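HOUSEHOLD AND INSTITUTIONAL SERVICE
Handout 4: Trays, Bowls and the Working Surface
Course leader: Olesia Pylypenko
Practical sessions: Biljana Kelmendi
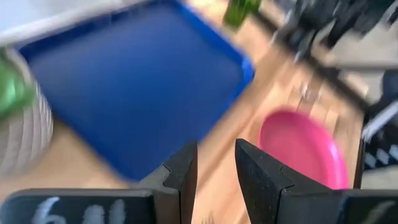

Figure 4.1. Blue tray and pink dish on a wooden tabletop.

1. Purpose of this handout

This handout accompanies the fourth lecture of the course and the practical session that follows it. It covers the choice of trays and bowls for small-scale serving and sorting, their placement on a table, and the care of the table itself. Students are expected to have read Handout 3 (Cloths, Linens and Drying) before attending, as the terms introduced there are used without further explanation.

The material is assessed in the practical test at the end of the term. Written notes may be brought to the lecture but not to the test.

2. Terms used in this unit

Tray. A flat carrier with a raised rim, intended to hold several items at once. In this course the word is used for rectangular carriers unless another shape is stated.

Rim. The raised border of a tray or dish. The height of the rim determines what may be carried safely. A low rim will hold folded napkins and flatware; a tray used for glasses requires a higher one.

Shallow dish. A round or oval vessel whose width is much greater than its depth. Many items sold as bowls fall into this group, and students should not lose time in the practical session over the distinction. Either word will be accepted in the test.

Home position. The place on the table to which a tray or bowl is returned between tasks. The home position is agreed upon before work begins and does not change until the task is finished.

Clear margin. The strip of open table left between the outer edge of a tray and the edge of the table.

3. Choosing the tray

A tray is chosen by its interior, and the outside measurement is of secondary interest. Rounded corners and a thick rim both reduce the area on which items can stand. Before a tray is assigned to a task, the student should set the intended items inside it without carrying it and confirm that they stand level.

Plastic trays are used throughout the unit. They are light, they can be washed in the sink, and a dropped plastic tray seldom damages the floor. Their weakness is the surface, which scratches under metal and becomes dull with abrasive powder. Scratched trays remain suitable for sorting and for storage but should be withdrawn from food service. The Lakton catalog, which is kept in the teaching kitchen, lists replacement trays under item 281. Requests for replacements go to Biljana Kelmendi in writing.

Color serves a practical purpose. A tray in a deep, even color such as royal blue stands out plainly against a pale wooden table, and light-colored items placed on it are easy to find. Dark items are better placed on a pale tray. In institutional kitchens, color is also used to separate one kind of work from another. Each institution has its own system, and a new employee must ask for it on the first day. A color code learned in one workplace should never be assumed to hold in the next.

4. Choosing the bowl

The companion bowl receives whatever leaves the tray or is waiting to enter it. In a sorting exercise it holds the selected items; in a serving exercise it may hold wrapped sugar, tea bags or fruit. It should be small enough to stand beside the tray without crowding it and wide enough to be reached into without tipping.

A strong contrast in color between tray and bowl is recommended. When the two are clearly different, spoken instructions can be kept short: "blue to pink" is understood at once, and there is no need to point. Students working in pairs will find this of particular use in Exercise B.

The bowl should be checked for stability before use. Press lightly on one side of the rim with a fingertip. A bowl that lifts on the opposite side under light pressure is not suitable for work in which items are dropped in from above, and a flatter one should be taken in its place.

5. Placement on the table

The following rules apply in the practical session.

5.1 The tray is set down first. It is the larger object, and all other positions are taken from it.

5.2 The bowl stands to the side of the tray, on the side of the working hand. For a right-handed student this is the right. Figure 4.1 shows the dish to the right of the tray. Left-handed students reverse the arrangement and should tell the instructor beforehand.

5.3 A clear margin is kept on the side nearest the worker. The forearms need a place to rest during longer tasks, and a tray pushed up against the table edge will sooner or later be caught by a sleeve.

5.4 The tray may be set square to the table or turned at an angle. A square position looks orderly and is required for formal service. For seated sorting work many people prefer a slight turn, which brings the far corner closer to the hand. Both are permitted in Exercise A. Only the square position is permitted in Exercise C.

5.5 Tray and bowl do not overlap. A bowl resting on the rim of a tray is to be corrected before work continues.

6. The wooden tabletop

Tables with a wooden surface require more attention than the steel benches used in Unit 2. Wood marks easily, and a mark left during one session will be seen by every group that follows.

Wipe the surface with a well-wrung cloth, following the grain, and dry it immediately with a second cloth. Do not spray cleaner directly onto the wood; apply it to the cloth. Crumbs are removed with a soft brush before any wiping begins. Trays must be dry on the underside before they are set down, including trays that have been standing in the rack overnight.

Trays are lifted and not pushed. Grit caught beneath a plastic tray will scratch a table as surely as metal does - students who have inspected an older table in a raking light will know the curved lines this produces. If a tray must be moved while loaded, two people lift it together.

The department uses Tasto oil soap on its wooden tables. It is applied by staff in December, when the room is closed to classes, and students should not apply it themselves.

7. Practical exercises

Exercise A. Setting out. Each student collects one tray and one bowl from the rack, checks both as described in Sections 3 and 4, and places them according to Section 5. The partner examines the arrangement and states aloud any rule that has not been met. The partners then change roles.

Exercise B. Transfer by instruction. The instructor supplies a mixed set of small kitchen items. One partner gives instructions using color words only; the other moves the items from tray to bowl and back again. Talking by the second partner is not permitted. The exercise is done 2 times, with a different set of items on the second occasion.

Exercise C. Formal setting. The tray is laid for a single guest, with cup, saucer, spoon, napkin and a small dish. The Huanca service is used for this exercise and is to be handled over the table at all times. Breakages are reported at once and are not charged to the student.

Exercise D. Clearing and care. The items are returned, tray and bowl are washed and dried, and the table is treated as described in Section 6. The group may leave after the instructor has inspected the surface.

8. Common faults

The bowl is placed behind the tray, so that the arm must cross the tray to reach it. This leads to spills and is the fault most often recorded in the test.

The tray is filled from the front. Items at the back must then be passed over those already in place. Fill from the back.

The underside of the tray is overlooked when washing.

The home position is lost after the first transfer. Students who find this difficult may mark the position with a folded cloth during practice, though not in the test.

9. Preparation for the next session

Read Chapter 5 of the course reader and copy the table on page 205 into your notebook. Bring an apron and closed shoes. Hair longer than shoulder length must be tied back.

Groups for the next session are posted outside the Gurkness Room. Students who are unable to attend should notify the course office at extension 1743 before the session begins. A missed practical may be made up with another group if places are available, by arrangement with Biljana Kelmendi.

Handout revised 07/07/2023. Earlier versions should be discarded.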